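Playtesters wanted: Rolness, a turn-based strategy game from Kirui

Jero is recruiting 23 playtesters for Rolness, the next strategy title from Kirui. You may have seen the announcement promising "armies that think for themselves". We've heard that one before too, and we'd like people who will check.

The build has two playable factions and a third, Zurnance, that is said to be finished. We have our doubts – its cavalry still walks into rivers.

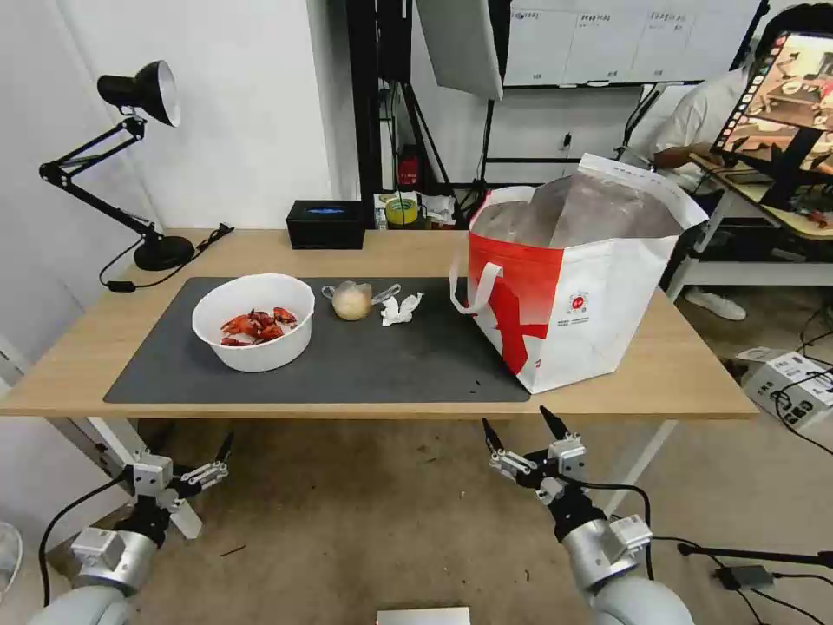 What you'd be doing

You'd play one campaign of 28 turns at home and fill in a form after each session. Expect crashes. We want to know where you got bored, which battles felt rigged and whether the diplomacy does anything at all. If you only want to tell us it looks lovely, please don't apply.

You need to be over 18 and own a PC that can run a fairly heavy game. Experience with the genre helps, though we're keeping a few places for people who gave up on it years ago.
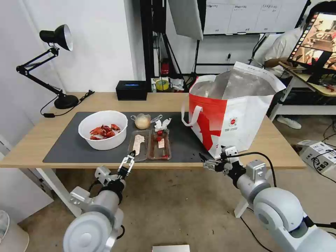 The fee is £39, paid once your last form is in. Your name goes in the credits if you want it there, assuming the game comes out in November as planned. We wouldn't book time off for it.

Apply through the form on the Jero site by Jul 10, 2022. Late applications won't be read.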